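Cikidgate Brick Sorting – Teleoperated Demonstrations

Data card, maintained by Etornam Gbeho and Corinne Benavides

Summary

Cikidgate is a set of 122 teleoperated demonstrations of a single-arm sorting task. The operator drives a follower arm from a hand-held leader arm and puts building bricks into a divided white plastic container, sorted by color. It was recorded in November at the Trerside lab and is meant for imitation learning on small grasps and placement over a rim.

Task definition

The container stands on a white table within reach of the arm. Bricks are picked one at a time from the tabletop. The language instruction stored with every episode is "put the bricks in the tray by color". An episode ends when the operator presses the stop pedal or at 900 steps, whichever comes first.

Wrist view

The wrist camera is fixed to the gripper housing, so both fingers stay in view at all times. Grasp state can usually be read from this stream alone. 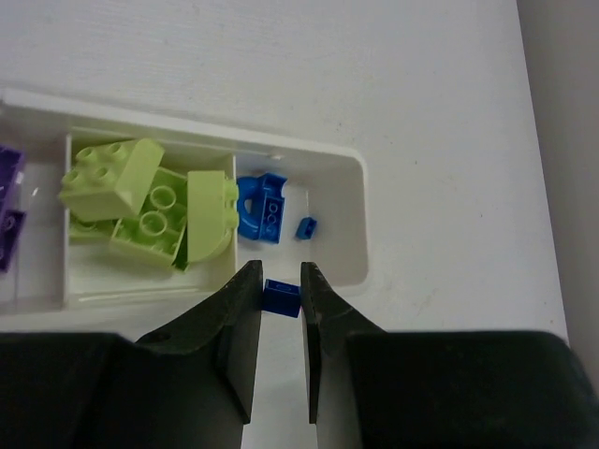

Wrist camera, small blue brick held at the fingertips. Purple, lime green and blue pieces in separate compartments.

Container pose is not fixed. Operators were told to move and turn it between episodes, and the pose is not logged. Users who need it will have to estimate it from the images. Brick shapes vary as well: arches and plain bricks occur in the same color group, and pieces come to rest on their sides or upside down.

Collection

Leader and follower joint positions are logged at 60 Hz. Gripper opening is stored as a separate channel, scaled 0 to 1. Two operators recorded all episodes. Regrasps were kept if the brick stayed on the table – episodes with a brick lost off the edge were deleted.

Known issues

- The blue bricks are small. When they are picked from a tight group, the fingers can hide part of the group from the wrist camera.
- White container on white table gives weak edges. Depth estimates near the rim are poor.
- Color is not always one to a compartment. Blue pieces can share a compartment with green ones, as in the view below. Do not use compartment as a color label. 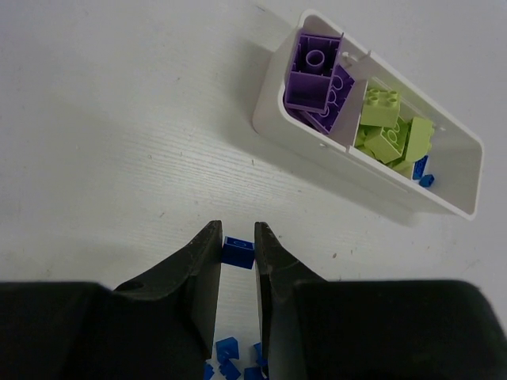 Splits

Train and validation are split by episode, with 42 episodes held out. Both operators appear in both splits. There is no separate test set.

Loading

Episodes are stored in Mridha format, one folder per episode. Use the Lurkix reader, or read the video and joint files directly. Timestamps are in seconds from episode start. Action at step t is the leader position at t, with no smoothing applied.

Contact

Send corrections to Corinne Benavides. Include the episode number and the step – reports without both cannot be checked.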